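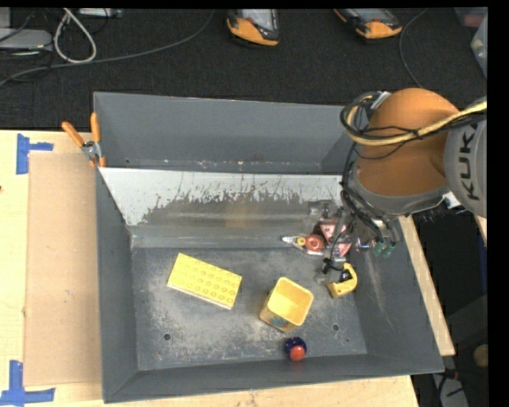 Minutes of the Teaching-by-Demonstration Group
Monday, 10.30, upstairs meeting room, Fovico, Trarkville

Everyone was welcomed, and it was very nice to see the Agyeman people back with us after such a long gap. The minutes of the last meeting were agreed, with one spelling put right.

1. Progress on the bin task
The group heard that we now have 498 demonstrations saved, all of them driven by remote control from the desk. A good long chat followed about what makes a demonstration worth keeping. The general feeling was that our early ones were rather hurried, and that the newer drivers, bless them, have been far more patient about lining the fingers up before going down. 46 of the early runs will be watched again before anyone decides to throw them out.

2. Objects in the bin
We talked over the things we ask the arm to pick up. The yellow studded block is well liked by all the drivers. The open yellow container gives more trouble, as some people go for the rim and others try to squeeze the whole thing from outside, and the recordings end up teaching two quite different habits. It was agreed that drivers should take it by the rim for now, and that we look at this again in March. The little dark blue and red toy stays in the set. Somebody asked whether we might have a few things that are not yellow, and this was warmly received!

3. Guiding by hand
Agyeman would like us to try moving the arm by hand as well as by remote control. There was plenty of interest, along with some worry about the cables, which run over the orange joint and down towards the gripper just where a person would naturally want to take hold. Agreed to try 20 runs by hand on the block only, with two people present throughout, and to write down where hands were placed.

4. Wear on the bin
The floor and the slanted panel are both well scratched by now. Opinion was divided on whether to repaint, and after a fair bit of back and forth we left it as it is until the present set of recordings is finished.

5. Flosteo software
The new version is still dropping the gripper signal now and then. Three runs were lost last week. Fovico to send Flosteo the logs.

6. Any other business
Drivers are kindly asked to write their notes straight after each session while things are fresh. The tea money is due.

Next meeting: same room, same time, first Monday in March. The meeting closed at 11.50.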